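# The Case for the Unmarked Room 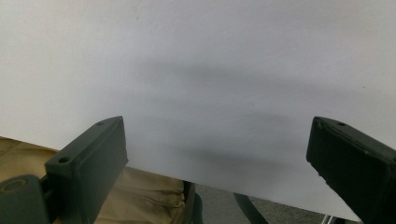 Clurkville is preparing to reopen the Baloyi House to visitors in April, and the question before the historical society is how much the house should say to the people who walk through it. The draft plan calls for 56 printed panels, with at least one in every room and several on the stair. I have read the draft twice and believe the number is too high. A panel begins as a plain, pale sheet with a straight edge and a few soft gray shadows across it, and the temptation to fill such a surface is very strong. Once it has been filled and hung, visitors read it first and look at the room second, if they look at all.

The society's wish to explain is understandable. For many years the tour at Baloyi House dwelt on the family silver, the ballroom floor and the imported wallpaper. The people who cooked, laundered and hauled water there were mentioned at the back door, on the way to the parking lot. The new text corrects this, and it does so with care. The research on the kitchen wing is the best work the society has produced, and no part of it should be lost.

My objection concerns where the words are placed. The kitchen wing is a low brick building with one window and a hearth wide enough for two adults to stand in. On a summer afternoon it is uncomfortable within minutes. A visitor who stands there quietly learns something about the labor done in that room. Under the draft plan, the same visitor would face four panels and a touch screen, and would spend the visit reading about heat with an air conditioner running to protect the screen.

The experience at Kilness is useful here. That house, 15 miles upriver, removed most of its panels two seasons ago and replaced them with a printed guide, lent at the door and returned at the gate. Eluned Pumphrey, who directed the change, reported to our members last winter that the average visit had grown longer and that the questions put to guides had become more pointed. People asked who slept above the dairy, and what became of them. She also reported complaints, chiefly from visitors who had left their reading glasses in the car. The large-type edition has answered most of these.

There is a cost to this approach, and it should be stated. A guide must be reprinted as copies wear out, and some guests will decline to carry one. Families with small children seldom read in either case. The Niner bequest, which pays for the panels, was given for "permanent interpretation," and the trustees will need to decide whether a bound guide meets that description. I believe it does. The society's attorney should be asked before the order goes to the printer.

Admission to the house is limited to 240 visitors a day. At that number, no one need be hurried, and a guide can be posted in the kitchen wing throughout opening hours. I would ask the society to keep the panels at the entrance and in the exhibit barn, where the names of the enslaved workers should appear in full, and to leave the kitchen and the two rooms above it without printed matter on the walls. The draft is open for comment until the end of the month, and written responses may be left at the society's office on the courthouse square.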